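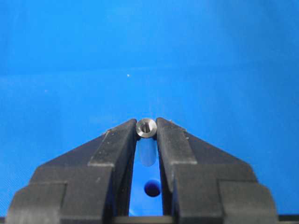
Celina thinks I'm letting the rye starter get too sour before I build the dough, and she said so twice before I had my coat off. Fine! Maybe she's right. Her version is to feed at 6 in the morning, mix by lunch and quit fussing with it.

Print this page | E-mail this page

Notebook, March, Saturday bake

So I split the batch to settle it. Both halves got 800 g of the Treltham dark rye (the new sack, which smells a little grassier than the last one), same salt, same water from the same jug. Half A used the starter I left overnight, half B used Celina's young one. I took 100 g of starter for each, and I did scrape the jar for the second one, so B may be a few grams short.

A was bubbly and loose by mid-morning and smelled like green apples. B just sat there looking like wet cement. I nearly gave it a spoonful of A to help it along but Anika caught me, and she would have told everybody.

Into the tins when they'd both come up to the second rivet. B took forever! Oven was the Hashmi, the old one, which still runs hot at the back left, so I turned both tins halfway. Baked 56 minutes, lid off for the last stretch.

Crust on A is darker and has that crackle I like. B sliced cleaner (I know, I know, you're supposed to wait a day, we didn't) and Bogdan ate three pieces of it with butter and no opinion. I'd call A better for soup and B better for sandwiches, and Celina can have that much.

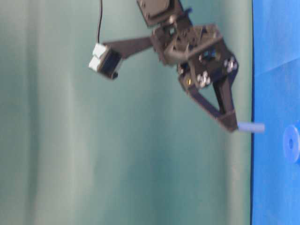
For next time

Weigh the starter before it goes anywhere near the bowl. Try a half-and-half with both starters. Ask Iwona if the Treltham people changed mills. Also we're out of caraway again and the big tin needs re-seasoning, it stuck on one side.

E-mail this page | Print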